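Gatholm Handling Study: progress report to the Pryor Fund
Second report, covering work to 14 Mar 2020
Prepared by Ebuka Anozie

Summary

The project is looking at whether a pair of light robot arms can do routine cable work on network racks, and which gripper fingers and camera position suit that work best. In the last report we had the arms running and one set of fingers tested on the bench. We have now moved on to the rack, compared two kinds of finger, and begun the camera comparison. The finger comparison is finished. The camera comparison is behind where we said it would be, and the reasons are given further down.

Spending is within the amount agreed. We are not asking for more money, but we would like to move a small part of the travel budget into spares.

Work done since the last report

The first part of February went on getting both arms to reach the switch at the top of the rack without meeting each other. At the original spacing the two elbows came too close whenever one arm had to work on the far bank of ports. We moved the bases further apart and changed the rest position of the right arm so that it waits lower down. This took longer than it should have, partly because every change of base position means doing the camera calibration again.

Once that was settled we ran the finger comparison. It covered 114 attempts, shared between the narrow fingers we started with and a wider pair made for us by the workshop at Dirbridge. Each attempt was one of three jobs: pick up a network cable from the table, hold a cable steady while the other arm moves, or bring a connector up to a named port. The operator drove both arms by hand control throughout. No automatic control has been used on the rack so far and none is planned before the summer.

Cables were presented in different ways, some lying on bare table and others on top of packaging, as they might be left by somebody in the middle of a job. We kept the lighting the same for the whole run and did not tidy the surroundings.

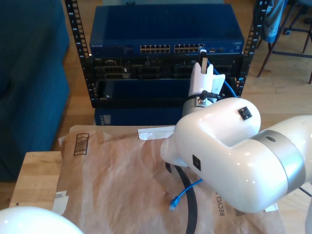
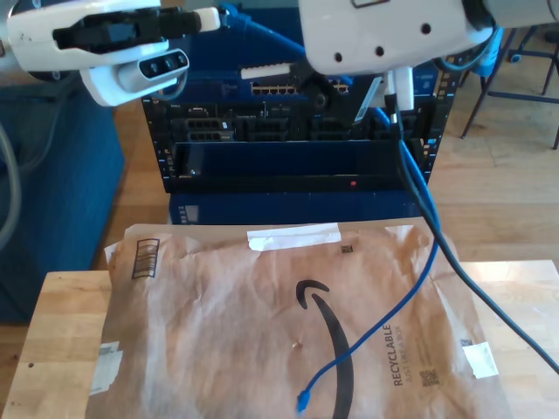

Two views of the rack and table during the work at Gatholm.

The narrow fingers did better on anything to do with ports. They fit between neighbouring cables and the operator can see past them. The wider fingers did better at picking up from the table and at holding on while the other arm was moving, particularly with the thicker cable, which tends to roll out of the narrow pair when it is pulled from one side.

Neither pair was good at pressing the latch on a network connector. The narrow fingers can reach it, but the angle has to be nearly exact, and most operators gave up and tried again from the start. We had expected the wide pair to fail at this and it did. A small hooked tip on one finger would probably help. Dirbridge has a drawing for this and has quoted for 4 sets, which would come out of the spares line if the transfer is agreed.

Our recommendation is to use unmatched fingers from now on, with the narrow pair on the arm that works at the ports and the wide pair on the arm that holds. Changing them over takes a few minutes with a hex key, so nothing is lost if we need to go back.

Cameras

The plan was to compare a depth camera mounted close to the gripper with a fixed camera looking at the rack from the side. We have enough from the gripper position to say something about it. It gives a good view of a cable on the table and a poor one of the ports. By the time the fingers are near the switch they fill much of the picture, and the depth readings on dark panels have gaps in them. Operators told us they used the colour picture for the last part of the approach and ignored the depth.

The fixed camera has not been properly tested. The bracket ordered from Prarport came with the wrong thread, and the replacement had not arrived when this report was written. We tried clamping the camera to a shelf for one afternoon, but it moved each time the door was opened and we have left those results out.

Operators

We have now trained 9 operators, all of them staff or students at Gatholm with no earlier experience of the arms. Training is a half-day session followed by supervised practice. The people who had wired racks before were quicker to decide where to take hold of a cable but no quicker at moving the arms. Several asked for a slower speed setting close to the ports, and this has been added as a foot switch.

One session was stopped early when an arm went into protective stop with a cable under tension. There was no damage to the arm or the rack. We now brief operators to open the fingers first if the arm stops while holding something, and the instruction sheet has been changed.

Money

The wide fingers and the foot switch were paid for from the equipment line as planned. We would like to move 800 pounds from travel to spares. The visit to Prarport that the travel money was meant for has been replaced by telephone calls, and the spares line is nearly used up after we replaced two wrist cables and a set of finger pads.

Next period

Fit and test the fixed camera as soon as the bracket arrives.
Repeat the port job with unmatched fingers, using the same operators where they are available.
Order the hooked tips, subject to your agreement on the transfer.
Write up the finger comparison as a short note, with the full results table attached.

The camera work will finish later than the date in the original plan. We do not expect this to move the end date of the project, as the write-up of the finger results can go ahead while we wait for parts. Please let me know if you want the results table before then, and whether the spares transfer needs a separate form.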